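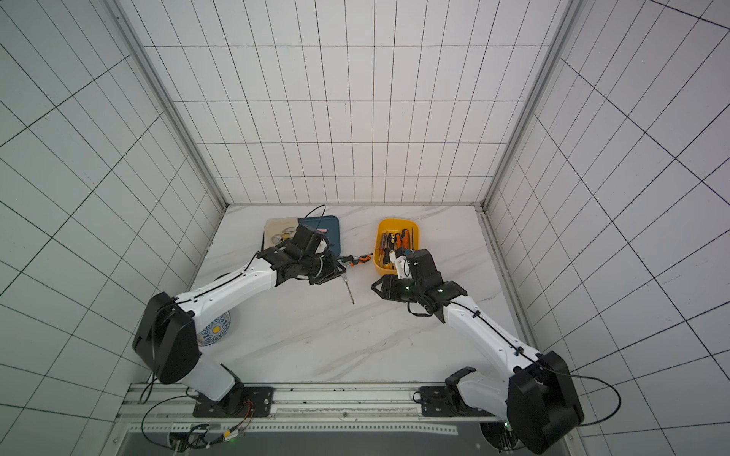 Stilon Field Bag for reporters

£347, including delivery within the UK
Made to order in Lalcombe
In stock: black, slate
Waiting list: orange

The Stilon is a shoulder bag for people who report from streets, council steps, picket lines and farm gates. It carries a phone, a small recorder, a microphone, spare power and a notebook, and it lets you use all of them while you're standing up in a crowd. It's a bag, a chest harness and a set of inserts, sold together, and we're very fond of it.

We've been making kit for local papers and freelance journalists for a good while now, and the Stilon is the thing people write to us about most. They send us muddy photos of it! Please keep doing that.

Who it's for

Mostly reporters who work alone. If you go out with a camera operator and a producer you probably have a van, and a van is better than any bag. But if you're the one filming, asking the questions, writing down the names and then sending the whole lot back from a bus shelter, the Stilon was drawn up with your day in mind.

It's also used by legal observers, student journalists and a couple of radio people who only want the microphone side of it. Parisa Karimi teaches on the reporting course at Avholm and has her students practise with one at public meetings before they go near a march. She asked us for a version with fewer pockets, so that they'd stop losing things. We made the inserts removable after that and it was the best change we've ever made to it.

What you get

Stilon bag with rain cover
Chest harness with phone cradle
2 padded inserts, one deep and one flat
2 battery sleeves
2 cable ties with pull tabs
Notebook pocket with pen loop on the outside
Contact card window (blank card supplied)
Repair patch in matching cloth

Phone, recorder, batteries and microphone aren't included. We used to sell a kit with a recorder in it, but everybody already had one they liked.

Filming with your hands free

The harness sits high on the breastbone and holds the phone upright or sideways. Turn it with one hand; it clicks into place and stays there. When a crowd starts moving you want to be looking at where your feet are going and at what's in front of you, and a phone held out at arm's length makes both of those harder. With the cradle you can keep filming and still have a hand for a railing.

The lens height is a bit lower than your eyes, so try it at home first and watch back what you get. Most people tilt the phone too far down on their first go. There's a small wheel behind the cradle for this. Set it once and put a dab of nail varnish on it if you're worried about it shifting.

The cradle lets go if it's pulled hard from the front. We went back and forth on that for months (Khoa Quan wanted it firmer, Nasrin Ebrahimi wanted it to give at a sneeze) and where we've ended up is a firm tug. A tether keeps the phone from reaching the ground. If you'd like the tether longer, tell us when you order.

Keeping the original

A short clip can end up being the most important record of an event, and the first question anyone asks is where the original file is. Plenty of good footage has turned into an argument because it had been trimmed, passed along and saved again by the time an editor saw it.

A bag can't solve that, but it can help with the habit. The flat insert has a zipped card pocket with a red lining on one side and a white lining on the other. Used cards go in the red side and don't come out until you're back at your desk. Clean cards live in the white side. Sepehr Salehi came up with this for his own bag with a bit of felt and some glue, and it worked so well that we asked him whether we could put it in all of them.

The outside notebook pocket is there for the same reason. Write down the place, the time, which way you were facing and the name of the street behind you. It takes a moment, and it's the sort of thing that lets somebody else check your clip against a map later on. The pocket faces your body, so what you've written isn't on show.

Sound

There's a cable path from the deep insert up through the shoulder strap to the harness, closed with a soft flap the whole way. You can run a clip-on microphone along it and nothing dangles. A short handheld microphone fits in the side sleeve with the foam on, head up, and you can draw it out without looking.

Wind is the great enemy of street recording. We'd say buy the furriest cover you can find, and then put up with the jokes. The side sleeve was widened in June to take the bigger ones. If you have an older bag with the narrow sleeve, we can unpick it and sew in the new one; see Repairs.

Rain

The main cloth is a waxed cotton from Jacquet, and it sheds a shower very happily. In proper rain use the cover, which lives in its own pocket underneath. The phone cradle has no cover because we never found one that didn't muffle the sound or fog up. A clear freezer bag with a hole for the lens does the job and costs next to nothing.

Wax wears off along the folds first. You'll see the cloth go pale there. Rub some more in with a warm hand, leave it overnight, and keep it off light-coloured sofas for a day.

Being seen, or not

Some reporters want PRESS across their back in big letters and some very much don't. It depends on the town, the crowd and the mood, and we wouldn't dream of telling you which to choose. So the bag comes plain. There's a loop strip on the front and another on the back of the harness where a badge panel can go on and come off quickly. Panels are sold separately, in plain white, reflective, or printed with your paper's name.

The card window on the strap takes a standard press card. It has a fold-over flap, so you can show it when asked and cover it again.

Fit

One size, with a strap that goes from very short to very long. Dinesh Dubey cuts all the straps and is well over six feet tall, so tall people have been looked after! If you're small, ask for the short harness. It's the same price and takes the same cradle. The harness can be worn over a winter coat, and both side buckles can be done up in gloves.

Left-handed? Say so in the order notes. We swap the notebook pocket and the microphone sleeve round, and there's no charge.

Things people ask

Will it take a proper camera?
A small one, in the deep insert. A big camera with a long lens, no. You'd hate it.

Does my phone fit?
Nearly all of them do, without a thick case. If yours folds, write to us with the model and we'll try to find one to test against.

Can I take it on a plane?
Yes, it goes under the seat with the harness rolled up inside.

Can a newsroom borrow one first?
Yes. We keep a few well-used bags for lending to local papers and campaign newsletters. You pay the postage back and tell us what annoyed you. We really do want to know what annoyed you.

Why is the orange one always out?
The dye house does it in small runs and it goes quickly. Join the list and we'll email when there's more cloth.

Repairs

Every Stilon can be mended, and we'd much sooner mend one than see it thrown out. Stitching, buckles and zips are done free for the first owner. Second-hand bags are welcome too, and you pay for parts only. Send it empty, please. We once had a week's worth of somebody's interview notes in the post and didn't breathe easily until they'd got them back.

Put a note inside saying what's wrong and where you'd like it returned. If you need something to use in the meantime, ask for one of the lending bags.

Ordering

Bags are cut when you order and go out as soon as they're finished. We'll email you when yours is on the bench and again when it's posted. Unused bags can come back for a full refund. Used ones can as well if something about them isn't right, though we'd like the chance to put it right first.

Group orders for newsrooms and journalism courses: please write before ordering, so that we can set the cloth aside and print your badge panels in the same go.

Related

Stilon badge panels
Stilon short harness
Furry microphone covers, three sizes
Wax tin for cotton cloth
Waterproof notebooks, ruled or plain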